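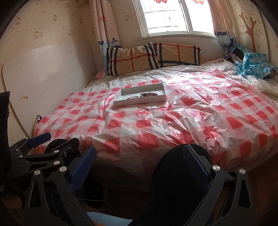

About Skotley Match Data

9/11/25
By Zeeshan Minhas

Skotley records and supplies match data for soccer clubs below the top professional level. The company was set up in the back office of Prutititz, a regional league, and became a separate firm when clubs outside that league began asking for the same reports.

We now cover 19 clubs. Each match is logged by two analysts working apart, and their event lists are compared before release. Where the two disagree on a pass, a tackle or a shot location, a third analyst reviews the video and enters the final value. Reports go to the club within 9 hours of the final whistle.

A standard report contains:

Passes by zone and by player
Shots, with distance and body part
Set pieces, for and against
Minutes played and substitutions

Goalkeeper distribution was added in August. It is logged separately from outfield passing — the two were merged in older files, and totals from those files should not be compared with current ones.

Last season the archive reached 301 matches. One of these was abandoned at half-time and is left out of season averages, so the tables are based on 300.

Clubs may export their own data at any time. We do not sell player data to betting firms.

Contact: Skotley office, Clurkska
© Skotley Match Data. All rights reserved.
Back to top

Recent
How we define a completed cross
Jatoi Cup: coverage and file formats
Correcting an event after release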